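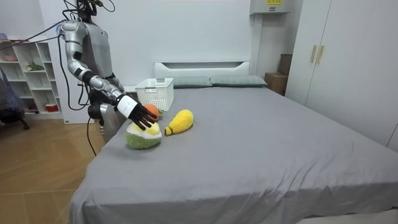 Mesfin Feyisa

Speaker notes, Cundidstead parents' evening, 13/04/2019
Does tidying advice work? (30 minutes, then questions)

Start without the microphone if the room is small. Say who I am: I edit household pages, I have read far too many books on clutter, and my own hall closet doesn't close.

Ask for hands. Who has bought a book, a course or an app about getting the house in order? Who still does what it said? Leave a gap here. Don't rescue people from it.

SLIDE: The promise

Nearly all the advice makes the same offer. Do this once, properly, and you won't have to do it again. I'd like to know what "properly" means, and I have never had a straight answer. If the house fills up again, you are told you skipped a step. That is a very comfortable position for whoever wrote the steps. There is no result that could ever count against them.

Read out the line from the Skilari leaflet: "A home that stays finished." Then ask what a finished home is, when five people eat, sleep and drop their coats in it.

SLIDE: The numbers

The Dusura course says its members get rid of 1000 items in the first month. Fine. What is an item? I wrote to ask. A sofa is an item. So is a paper clip. The person who answered was friendly and sent me a discount code.

Go slowly on this part, people like it. A count of things thrown out tells you how much went out of the door. It says nothing on what came back in. I would want to see the same houses a year later, including the ones that quit in week two. I asked Dusura for that as well and got a second discount code.

SLIDE: Containers

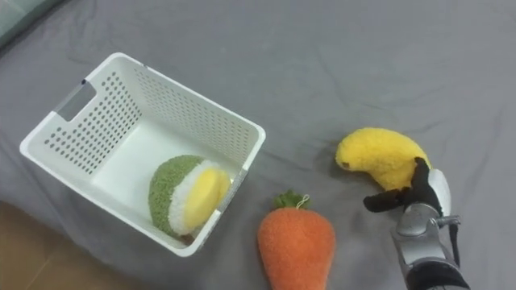
A fruit of some kind in the basket, a carrot beside it.

My main complaint. The usual fix for too much stuff is to buy something to put it in. The Bouchard plan has you measure every shelf and then order matching bins, and the plan is sold by people who sell the bins. Maybe it's good advice anyway. I'd still like to hear it from somebody without a warehouse.

What bins can do, in fairness: they make it quicker to clear a floor before bed. I believe that from doing it. What I don't believe is that a child who sees a labeled bin becomes a child who uses it. The labels in our house were read with great interest and then peeled off.

Mention open versus lidded. Lids look better and get used less, at least at my place. Say clearly that this is one family and proves nothing. (If I'm going to pick on other people's evidence I have to own up to mine.)

SLIDE: "Fewer toys, calmer children"

You'll have heard this one. Put most of the toys away, swap them every few weeks, and the child plays longer with what's left. 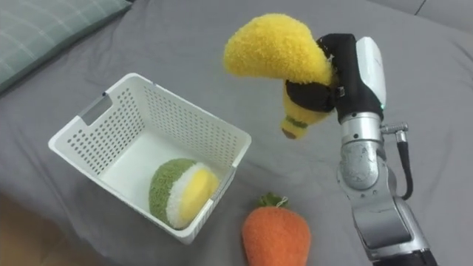
It might be true. A toy that has been in the attic for a month does get a warm welcome. But then how long does the welcome last, and who is carrying boxes up and down the ladder? We kept a rotation going for 11 weeks. The kids seemed keen on the first day of each swap. By the end I was the only one who remembered which box was next, and I had come to hate the ladder.

Also, "calmer" compared with what? A parent who has just spent a weekend sorting wants very badly to see a difference. I did. I don't trust my own report.

Skip the next slide if we're past twenty minutes.

SLIDE: Throwing out other people's things

Don't. Every book has a chapter that comes close to recommending it while they're at school. Tell the story of the cracked snow globe, keep it short, it still isn't a happy subject at home.

SLIDE: What I'd keep

One donation bag by the door, always open. A short pickup before bed, same time every night, and stop when the time is up even if it looks bad. Wait a week before ordering any kind of storage.

I can't prove any of it. It's cheap, so if it fails you have lost very little.

QUESTIONS

Someone will ask about paper. Answer: I scan nothing and keep the tax folder.
Someone will ask which book is best. Borrow one from the library and take it back.
Hand out the sheet at the end, otherwise they'll read it while I'm talking. Spare copies are in the blue folder.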